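Home Stories Poems Serials About Submit

Search this site Go

Print this story E-mail this story

The Onions on Strickland Street

Wilfredo Manalastas had cooked for other people for most of his life, first on ships and then in a school kitchen, and when he finally stopped he found that he didn't know how to make dinner for one. He made too much of everything. He would stand at the stove on Strickland Street with a pot big enough to bathe a child in, stirring away, and only when he reached for the bowls would it come to him that he needed a single bowl, and a small one at that.

His daughter told him to freeze it. She said this on the phone from Feledora, where she had moved in May with her husband and their dog and a sofa that had cost, she admitted under pressure, 900 dollars.

"I have frozen it," he said. "The freezer is full. I have to lean on the door."

"Then cook less, Dad."

He told her he would try, and he meant it, too, because he had never in his life told that girl something he didn't mean. But the next afternoon there was a sale on onions at Mindska, the little grocery on the corner where the floor sloped toward the dairy case, and he came home with a sack of them over his shoulder like a man coming up from the docks.

He put the sack on the chair where his wife used to sit. Then he thought better of it and put the sack on the floor.

It ought to be said that Wilfredo was particular about onions. He had been taught to cut them by a cook named Teo, on a freighter called the Wurnulix, when he was nineteen years old and sick from the moment they left the harbor. Teo believed that a boy who was busy couldn't be seasick. He set Wilfredo in front of a crate and showed him how to leave the root on so the whole thing held together, how to curl his fingertips under, how to let the knife do the walking. Wilfredo was sick anyway, twice, in a bucket, but in between he learned to cut an onion, and by the time they reached the other side of the water he could do it in the dark. (He did do it in the dark, once, when the lights failed off some coast or other and the crew still wanted their supper.)

So he cut onions. He cut them all that afternoon with the radio going, until his eyes streamed and the window fogged, and he cooked them down slowly in the big pot with butter and a little salt, the way you would for soup. And as they went from white to gold and from gold to brown, the smell got out under the door and went up the stairs of the building without asking anybody.
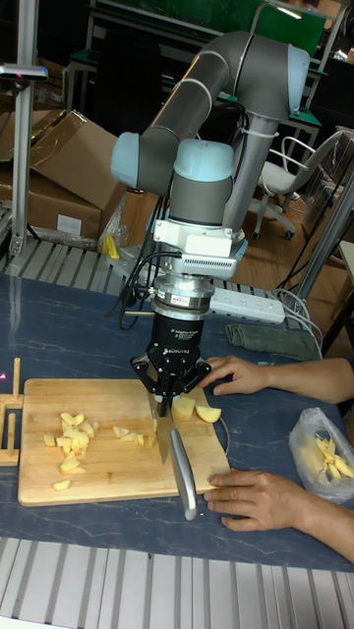 Four O'Clock

The knock came at four. It was the boy from upstairs, the tall one who carried his bicycle in and out on one shoulder and always said good morning, even in the evening.

"I'm sorry," said the boy. "I just wanted to know what that is."

"It's onions," said Wilfredo.

"Just onions?"

"And butter. And time."

The boy nodded as if this were very serious information. He had a pencil behind his ear and one sock on. He didn't go away, and Wilfredo, who had fed 700 children a day for eleven winters and knew precisely what a hungry one looked like no matter how tall it had grown, stepped back from the door and held it open with his foot.

His name was Dale. He was studying for an exam in soil, or something to do with soil, and he had been living since the weekend on crackers. He ate the first bowl standing up and the second one sitting down, and while he ate the second he told Wilfredo about clay, and how it holds on to water long after sand has let go of it, and Wilfredo found this more interesting than he would have guessed.

"Can you cook?" Wilfredo asked him.

"I can make eggs."

"What kind of eggs?"

Dale considered. "Brown ones," he said, and it took the both of them a moment to work out that they weren't talking about the same thing.

So Wilfredo got out the other board and the other knife. He hadn't had the other knife out of the drawer in a long time. It had been hers, lighter than his and a bit shorter, with a nick near the heel from the day she had tried to open a can of peaches with it during a power cut and laughed so hard she had to sit down on the kitchen floor. He wiped it with a cloth, both sides, and he set it down in front of the boy with the handle toward him.

"Leave the root on," he said. "Tuck your fingers in. More than that. You need those."

Dale was terrible at it. His slices came out thick as doorstops on one side and thin as paper on the other, and he held his breath the entire time, as though the onion might hear him. Wilfredo stood at his elbow and didn't take the knife away, which was the hardest part of teaching and always had been. Teo used to whistle so as to keep his hands to himself. Wilfredo had never been able to whistle, so he dried a plate that was already dry.

"My eyes," said Dale.

"Yes," said Wilfredo. "That's how you know they're fresh."

By the third onion the slices had begun to look like they came from the same family. By the fifth the boy was breathing. The light had moved off the counter by then and up the wall, and down the hall somebody's television was telling somebody the weather, and Wilfredo noticed that he had been talking for quite a while. He had told the one about the lights going out, and the one about the captain's birthday cake, and he had even got a good way into the peaches before he had to stop and see to the pot.

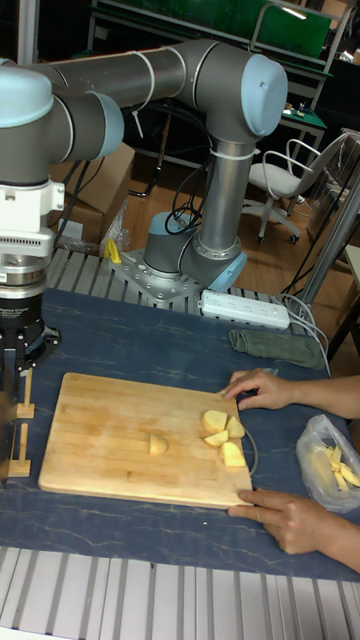
A cutting board on the table.

When his daughter called that evening, he let it ring a few times because he was tying up the trash.

"Did you cook less?" she said.

"No," said Wilfredo. "I cooked more."

"Dad."

"It's all gone, though. The boy from upstairs took a jar up with him, and then he came back for another one for the lady in number 8, who has the bad hip. She sent down a lemon."

"A lemon?"

"It's a very nice lemon."

He could hear the dog in the background, and the creak of the expensive sofa as she settled herself into it, getting comfortable the way her mother used to when she could tell a call was going to be a long one. He pulled out the chair across from his own and put his feet up on it.

"What boy from upstairs?" she said.

"Well," said Wilfredo, "do you know anything about clay?"

She didn't, so he started there, and he told her all of it, the water and the sand and the one sock. The window had cleared by that time and the streetlamps were on along Strickland Street. What was left of the sack sat by the stove with its neck folded over. He thought he might do a soup tomorrow, a proper one, with bread on top, and he was already wondering whether he still owned enough bowls.

Print this story E-mail this story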